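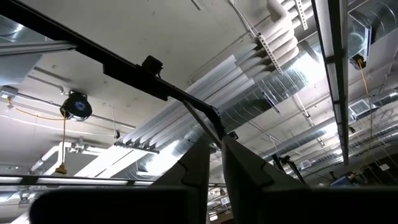

*Reading time: 2 to 3 minutes, longer if you stop for tea*

I promised back in July that I would write something about the arms at work, and then I kept putting it off, partly out of laziness and partly because I kept changing my mind about them. My sister asked me again over dinner whether I was going to be replaced by one (she asks this the way other people ask if you've seen the dentist), so I'd better get my thoughts down while I still have some.

For those who don't know, I work at Naleck, out on the Fakville side of town, where we sort and repack tool kits and small shop returns for other companies. Up to 3000 items come through on a busy day, and for as long as I've been there every one of them has gone through somebody's hands. You pick it up, you look at it, you decide where it belongs, you put it down again. I've always rather liked it! You can talk while you do it, and I have heard some of the best stories of my life over a crate of returned screwdrivers.

Now we have a corner of the floor given over to the arms, and those of us on the sorting team take turns on that side, setting things out on the table and noting down how each go turns out. Donal Hanrahan, who trained me in my first week and has been sorting for 18 years, was dead against the whole business. He said he hadn't spent half his life learning the feel of a good pair of pliers to hand the job over to something with two fingers. Then they put him in charge of deciding what goes on the table, and I have to say he has taken to it like a man picking a football team. He'll have pliers in the middle one day and something small and awkward the next, and he stands there with his arms folded to see what they make of it. 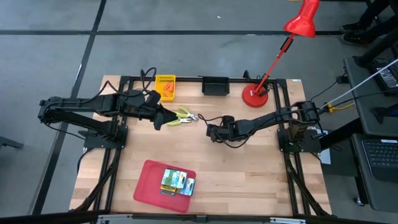 What I hadn't expected is how much talking it takes. When I pick up a pair of pliers I couldn't tell you how I do it, I just do it, but on the arms' side you have to say it all out loud. Which end do you take hold of? Does it matter which way the jaws point? What if there's a tray in the way? Donal and I had a proper argument one afternoon about whether you turn a thing before you lift it or after, and we both had to go and do it at our own bench to find out. (After, in my case. He maintains before.)

The sorting itself has changed less than I feared. The bench work is still ours, and the arms are slow, much slower than the newest starter. But the day has a different shape to it. We used to be side by side from the morning tea to the end of the shift, and now there's always one of us over the other side of the floor, and the stories get told in bits. I do miss that. We've also been told that the dull repeat jobs will go to the arms first, when they're ready, and I can't pretend I'd weep over those. I once put away 900 identical Allen keys in a single shift and dreamt about them.

I still have questions, mind. I'd like to know what happens to the evening team, who do more of the dull jobs than we do, and I asked that at the last staff meeting and got a kind answer that didn't have very much in it. I'm going to ask again. Donal says he'll sit next to me when I do, and he's promised not to bring up the pliers.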